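Field Limits 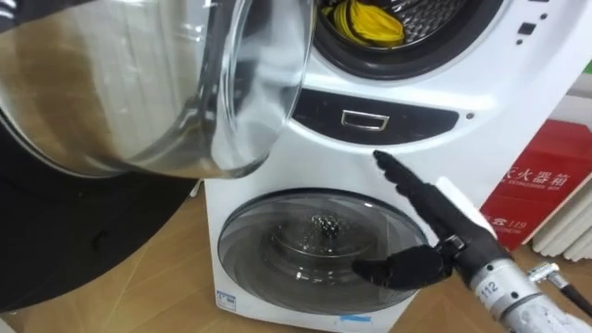 Page last changed: March 2021

The base notice was 700 characters, spaces included. Anything past that was billed by the line, and the line was set at the column width of the printed page even for families who bought only the web version. I did not set that rule. It was in the desk manual when I was hired at Hotard, and it was still there when the manual was converted to a shared file and the page numbers came off.

The notice desk handled four papers. Three were weeklies and the fourth was the Woltuvmont daily, and most of the volume was from there. Notices came in from funeral homes through Lornura, the intake system, and from private parties by e-mail or over the counter. A funeral home submission arrived already divided into fields: name, age, town, date of death, date and place of birth, parents, education, employment, survivors, preceded by, services, memorials. The system assembled the fields into paragraphs in that order. My work was to read the assembled text, compare it with the fields, confirm the death with the funeral home, and release it. An average notice took me eleven minutes.

Number 354 of that year came through Lornura in April from Chidiac, the larger of the two funeral homes in Woltuvmont. It was for a man of seventy-eight, a retired lineman for the power cooperative. The fields were complete. Survivors were a wife, two daughters, a son-in-law and three grandchildren. Preceded by: his parents and a brother. The text ran a little over the base and the home had checked the box accepting the overage. I called Chidiac on the number in the book, which was the rule, and never on the number in the submission. They confirmed. I released it for the next morning.

At ten minutes to four an e-mail came in from a private address with the same name in the subject line. The body was a notice for the same man. The age matched, and so did the birth date, the parents, the high school and the cooperative. The survivors did not match. There was no wife. There was one son, "of the home," and a woman described as his companion of nineteen years. The services line said that there would be none.

The manual had a section on competing notices. It recognized two kinds. In the first, two branches of a family each wanted their own wording, and the desk was to run the version from the funeral home and offer the other party a paid memorial after thirty days. In the second, one of the two was false, and the desk was to hold both and call the editor. The manual did not say how to tell the first kind from the second. The test in use on the desk was whether the facts that could be checked agreed, and here they did, as far as they went. A survivors field can't be checked. There is no document behind it. The funeral home types what it is told by whoever is paying.

I pulled 354 back to hold status and called Chidiac again. The director was out on a removal. The person on the phone read me the file, and it said what the submission said. I asked who had signed for the arrangements. The wife had signed. I asked if anyone else had been in contact. There was a pause with typing in it, and then I was told that a man had telephoned twice and had been advised to speak to the family.

I replied to the e-mail and asked for a telephone number. It came back in under a minute.

He answered on the first ring. I gave my name and the name of the desk and told him the call was about a notice. I told him, as I told everyone, that I was unable to discuss another party's submission. He said he knew there was one. He had a flat, careful way of talking, and he stopped at the end of each sentence to let me type. He said that his mother and father had not been married, that his father had lived with them on the east side of the county from Sunday to Thursday for as long as he could remember, and that the cooperative had had two service yards.

I asked whether the man's employment had required him to be on the east side.

He said that it had for the first few years.

I explained the rule about funeral home submissions. I explained the memorial, the thirty days and the rate. He asked whether a memorial could say "survived by." I looked it up while he waited. It could not. A memorial could say "remembered by," "missed by" or "loved by," and it could carry one piece of clip art from the approved sheet. "Survived by" was reserved to the death notice, and there was one death notice to a death.

He asked what would happen if both ran.

I said that the system would not accept a second notice under the same name and date of death. It would raise a duplicate flag, and the flag could be cleared only by the editor. This was accurate. I left out that the check ran on the full name as typed, and that a middle initial in place of a middle name would get past it. We had learned that two years before, when a woman in one of the weeklies had run twice.

He thanked me. He asked me to read his version back to him, so that he would know it had been received in order. I read it back. It came to 941 characters by the counter at the bottom of the window, and he had not been told about the base rate, so I told him. He said the length was fine. Then he said that his mother was in the room and would like to hear it too, and I read it again, at dictation speed. Neither of them made a correction.

The page closed at six. I wrote to the editor at twenty past four and set out the facts in the order given here. The editor's answer was one line: run the home's, offer the memorial, note the file. I noted the file. In Lornura the notes field holds 1000 characters and does not print, and it can't be read by the funeral home or by the public. I had used it for things like "confirmed w/ director" and "dau. will call re: spelling of church." I pasted the son's notice into it whole. It fit. I put the date and my initials after it, and the counter stopped short of the limit.

Then I opened the survivors field of the home's submission. I had edit rights on every field. I needed them to correct commas and states. The assembled text read, "He is survived by his wife," then her name, then the daughters and the rest, and ended with a period. The desk was allowed to alter wording for style without a call back to the home, and the style sheet listed several closings that could be added or taken off for the sake of length or consistency. One of them was "and other family." It was mostly used when a family had supplied a long list of cousins and then decided not to pay for it. Added here, it changed the overage by less than a line, so the bill would be the same.

I typed it in. I looked at it for a while. The cursor in that version of the system did not blink, and it was hard to tell whether the field was still live.

There was a case against it. The wife had signed. She had read a proof in an office with a box of tissues on the desk, and she had approved a sentence that ended where it ended. The closing was permitted by the style sheet, but the style sheet assumed an editor with no purpose. I had one. If she called, I would have to say that it had been added for consistency, and it would be consistent with something she might or might not know about.

At five thirty-five I took it out again, and at five forty I put it back, and the revision history shows both. I released the notice at five fifty-two.

She did call, eight days later. She wanted three more copies of the page, and she wanted to know whether the copies could be had without the fold. I said they could be picked up flat at the counter. She gave me her card number and I read it back. She said the notice had come out well. She said it had been a line or two longer than she remembered, but that she had been tired when she went over it. I waited. She asked if there was a charge for the envelope.

The son did not buy the memorial. The offer went out on the thirtieth day, generated by the system, with a picture of the approved sheet: the dove, the praying hands, the lighthouse, the bass. It was sent to the private address and did not bounce.

Hotard moved off Lornura the following year. The vendor converted the fields that printed. The notes field was not in the conversion, and we were told to copy out by hand anything we needed before the cutover. There were fourteen years of entries, and most of them concerned the spelling of churches. I had two afternoons. I started with that year, at number 354, and printed the one record on the machine by the counter, and it came out on two sheets with the last line alone on the second.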